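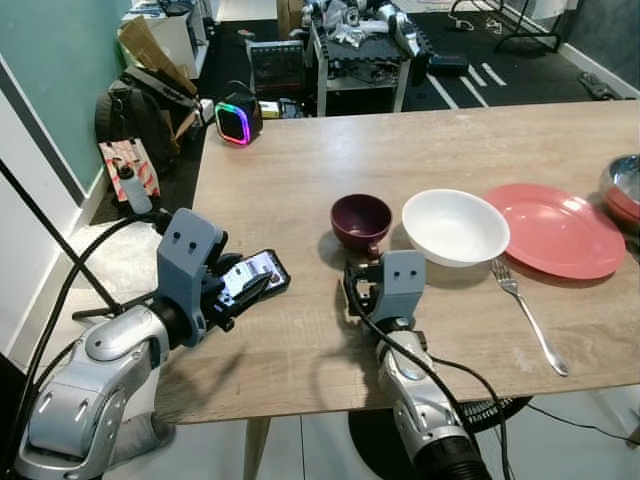

Ruwan Samarakoon asked whether two arms are worth the trouble when one arm can pick up most things on its own. For a single cup, one arm will do. The Bratlow build has two because most of the jobs on our list involve holding one thing while moving another, and we wanted to learn the wiring for both at the start. Anyone who only has the money or the room for one can still follow everything below and leave out section 3.

Home Robotics, handout 4
Cables, grippers and wrist cameras
Bring your build log and your own hex keys.

1. Cable runs

Each gripper needs power and data carried past every joint. On our arms the cables run on the outside, so that a bad one can be swapped without stripping the arm down. The price is that they catch on things.

Leave enough slack for the wrist to turn fully both ways. Move each joint by hand to its limit, power off, and watch the loop. If it goes tight, feed more through. If it hangs low enough to hook a table edge, take some back and tie it at the forearm. We tie every 100 mm on the straight parts and not at all across a joint.

Liviu Surdu's first loom was 923 mm long and pulled out of its socket on the second day. Cut long and trim later.

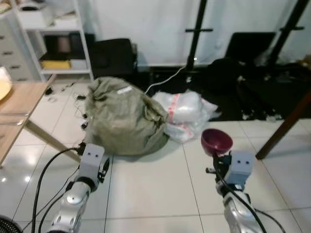 Label both ends of every cable before it goes on the arm. Left and right use the same connectors, and swapping them gives you an arm that answers to the wrong commands. It does no harm at low speed but it will waste an evening.

2. Grippers

The housings are the same on both sides. The fingers are the part that wears, so print or cut spares. Check after fitting that:

the two fingers meet along their length when closed
neither finger rubs on the housing
the screws are still tight after 30 open and close cycles

Set the closing force low to begin with. Start on something soft, then a plastic bowl, and leave anything breakable until you trust the numbers. Write down the setting for each object. Ours are in the log under "Su", which is the name Guangming Shao gave the gripper code.

3. Matching the two arms

Put both arms in the rest position and measure from the table edge to each fingertip. In our build the distance is 369 mm. If yours differ from each other, correct the zero of the shoulder joint first and the wrist last. Repeat after any knock.

4. Wrist cameras

The wrist camera should see both fingertips with clear space between them. Focus at fingertip distance. The background will be soft, and fast moves will blur it further, so slow the arm down before taking a picture you mean to measure from.

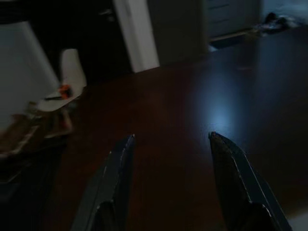 Fig. 3. Wrist camera view, gripper open, low room light.

Shiny floors and varnished tables throw back bright patches that the software may take for an object. Try moving the lamp before you start changing thresholds.
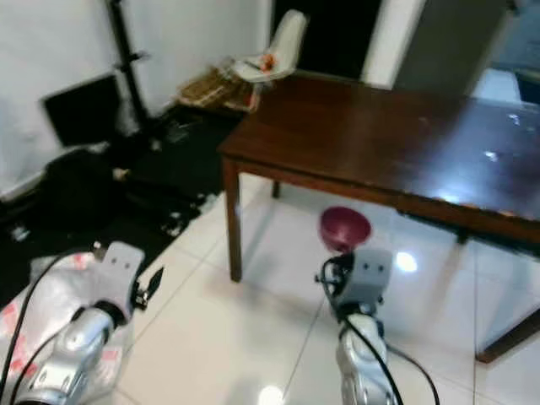 5. For next time

Finish both cable looms and bring the log with your finger settings filled in. Abimbola Ekwueme will go through the Pisura calibration sheet in the October session. Questions about parts go to Tia Mapplebeck.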